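About Tullia Books

Tullia Books is a small press that publishes science fiction and fantasy in series. We put out novels and novellas in paperback and e-book, and we keep every title in a series in print for as long as the series is running. If you start with book one, you will be able to buy the rest.

The press began with a single trilogy, the Vandatik books, which had gone out of print at their first publisher. We reissued them with new covers and a corrected text. The first printing was 1,000 copies. The second was 2,000, and that paid for the next series.

Our lists

We currently run four series. Vandatik is space opera, set on a chain of mining stations. Plunness is a fantasy series about a river town and its ferry guild. The other two are shorter and are listed on the catalog page. Most of our novels come in at up to 332 pages — we ask authors to split anything much longer into two books.

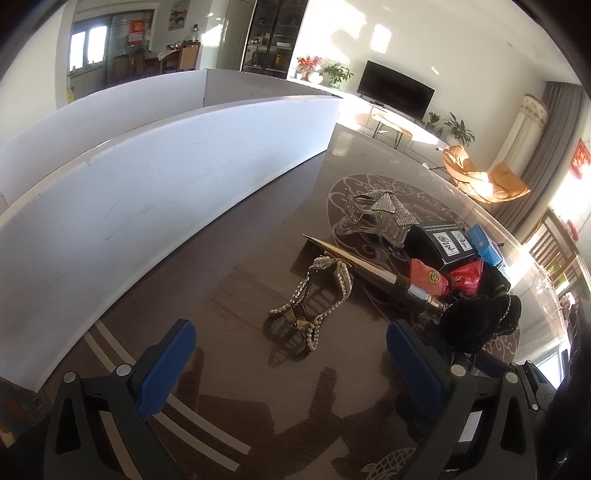
Samer Mahasneh wrote to us that he had read the Plunness books out of order, starting with the third, and had no trouble following the story, though he wished the map had been in every volume. It is now. New printings also carry a short list of characters at the back.

Submissions

We read submissions in March each year. Please send the first four chapters and a one-page outline of the whole series, including the ending. We do not take single novels, poetry or short story collections. Replies take a few months, and we answer everyone.

Ordering

Bookstores and libraries can order through Frerichs, our distributor. Readers can order from any bookstore or from the catalog page. E-books are sold without copy protection. If a paperback arrives damaged, write to us with the title and your mailing address and we will send another copy.

Page last updated Mar 19, 2020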